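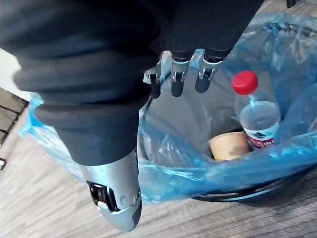

Home | Course Notes | Lab Sheets | Schedule | Contact

Handout 6: Comparing Hands on a Soft-Object Task
Riet Van den Broek, November

The task is bin liner handling with a two-arm robot. The liner is thin, it folds under light contact, and its shape at the start of a trial can't be reset exactly. A hand that does well on rigid blocks may do poorly on film, so block scores should not be carried over to this sheet.

Two controllers are compared on the same arms. The Parnevow controller closes all fingers to a commanded position. The Flikeck controller closes until a current limit is reached and then holds. Both run at 30 Hz, and the operator commands are logged ahead of any filtering.

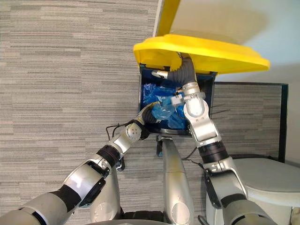

Position closing needs a target past the point of contact. With film the contact point is nearly the full closure of the hand, so the margin is small and a calibration error in one finger shows up as a slip. Current closing tolerates that error but reacts late – the film gives almost no resistance until it is gathered between the tips.

Score each trial on three events: first contact, hold, and release. Mark a hold only if the film stays between thumb and fingers while the wrist moves. Mark a release only when the hand is clear of the film. If the wrist view and the head view disagree, enter both readings and leave the trial unscored.

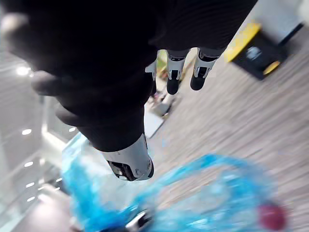
Wrist views lose detail during fast moves. Use the joint log to place an event in time, and use the video to decide what kind of event it was. Log 3916 is the reference for Wednesday's section. Its clock offset between wrist and head cameras is roughly 2 samples, and Maksym Yurchenko has the alignment script.

Before section, read the Pavliuk notes on grasp force and bring a blank score sheet.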